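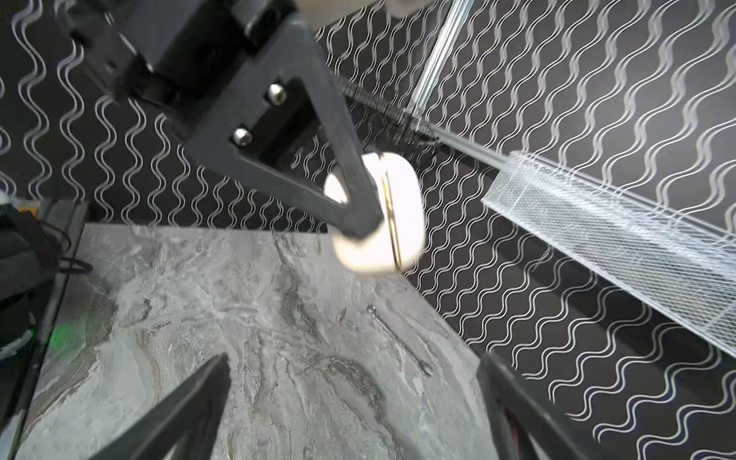
# Gismont Bench Top, Dretia pattern

Replacement top for fixed and height-adjustable small-parts benches. Gray and white marbled finish, flat across the full working area. Sold as a top only; the frame, legs and power strip are ordered separately.

## Surface

The Dretia pattern has a gray and white ground with swirling veins in darker gray and lighter silver, and faint brownish streaks between them. The veining varies over the top, so two tops placed end to end will not match at the joint. Customers who need a continuous run should order the plain version.

Visibility of parts depends on their color and finish. A smooth white case with a gold-colored strip stands out well against the darker veins. A slim, silvery hand tool has less contrast, particularly over the lighter silver areas, although a ring-shaped head is still easy to pick out by its outline. Dark specks and fragments show clearly on the pale areas and can be lost in the dark veins. For work with very small bright fasteners, use a plain tray or a parts mat on top of the pattern.

## Specifications

| Item | Value |
|---|---|
| Model | Dretia |
| Thickness | 30 mm |
| Maximum distributed load | 230 lb |
| Surface color | Gray and white, marbled |
| Frame fit | Gismont fixed and height-adjustable |
| Fasteners | Included with top |
| Warranty | 3 years |

The load rating applies to a top supported along both long sides. It does not apply to an unsupported overhang, and it is not a point-load rating. Vises and presses need the Ryu support plate under the mounting position.

## Fit

The underside is supplied with pilot holes for the current Gismont frame. Older frames use a different hole spacing and need the Tondeo adapter set, which contains 2 cross members and the screws to attach them. Check the label on the rear leg before ordering. If the label is missing, send the distance between the outer mounting holes to the order desk and the correct set will be confirmed before shipping.

Drilling through the top for cable routing is permitted. Work from the finished side with a sharp bit, and seal the cut edge before use. Holes close to a mounting point will reduce the load rating - contact Gismont for a drilling layout if the hole has to be near a frame member.

## Installation

1. Place the top face down on a clean blanket.
2. Align the frame with the pilot holes.
3. Start all screws by hand.
4. Tighten from the center outward.
5. Turn the bench upright with two people and check for level.
6. Retighten the screws after one week of use.

Do not use a power driver for final tightening. Stripped pilot holes are not covered by the warranty.

## Care

Brush off grit and metal chips before wiping. Clean with a damp cloth and mild soap, then dry. Do not use scouring pads, and do not drag metal tools across the surface. Keep soldering irons in a stand and use a heat-resistant mat under them.

Light scratches along the direction of a vein are difficult to see. Scratches across the darker areas are more visible and cannot be polished out.

## Ordering notes

Tops ship flat with corner protection. Inspect both faces on delivery and report damage before installation. The adapter set is packed separately and may arrive on a different day.

Technical questions: Femi Akande, bench products. Orders and replacement screws: Kyu-ri Jang, order desk.

Page revised April 7, 2024. Load table for the Ryu support plate to be added in June.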